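Notebook > Visits and shows

Filed under: Diary, machines

10/8/19

Open day at Wastden. Left at seven, took the Brenholm road and was parked with 24 minutes in hand. The visitor list at the gate had me down under the wrong firm, which took most of that time to put right.

First hour was the talk. The speaker dealt with the control software, then with the Baran arm and how its grip force is set. Indby supply the fingers. They are changed with 2 screws and a locating pin, and the pin is the part that wears. I asked about the play in it after long use and was given a figure for new parts only. Must write and ask again.

After that we went through to the bench. The job was a shoebox on an ordinary desk: box shut, lid to come off, lid to be put down clear. I had expected blocks in a jig. A shoebox is harder than it sounds, as the lid fits closely and the card gives when pinched.
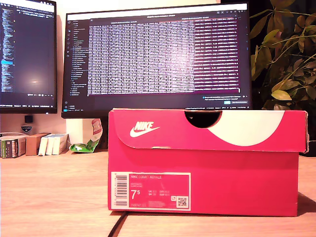 The rule for a fair trial is that the box may sit anywhere within reach, with no marks on the desk to help. The operator said they had logged 129 trials on lids since April. He would not be drawn on the share that went well, though he was open enough about the causes of failure: lid jamming on one corner, or the whole box lifting with it. Card thickness matters more than size. I noted that he had no weights in the box and no clamp on it.

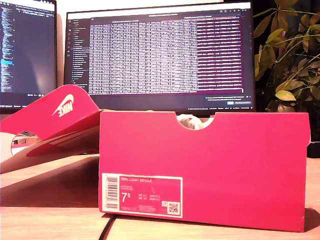 Lid off and resting against the desk, Court Royale box, size 7.5.

Asked about lighting. Warm lamps shift the reds and a pale surface close to the lens can burn out entirely, so a single view is a poor thing to rely on. They treat each view as a separate witness — my phrase, not theirs — and drop the ones that carry nothing for that moment.
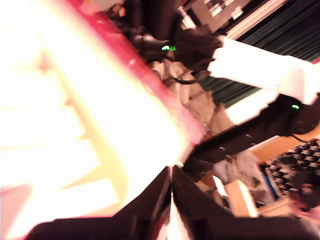
Cable runs were the other topic. I would have put everything in trunking. Their view is that trunking hides a chafed cable until it fails, and with the arms moved as often as theirs are, I can see the case. Still not convinced for a shop floor. Ours would be full of swarf in a week.

Coffee, then back for questions. Somebody wanted to know about small items, packets and the like, left lying on the desk. The answer was that soft wrapping is worse than anything rigid, because its shape is different each time it is touched.

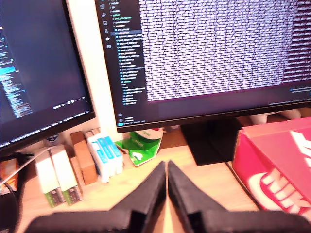
Gripper fingers over the desk, cartridges and green packet ahead, shoebox to the right.

Bought the printed notes, 59 pages, spiral bound. The section on finger wear is thin. Home by six. To do: letter to Indby about the pin, and measure the gap on our own fingers before the next service.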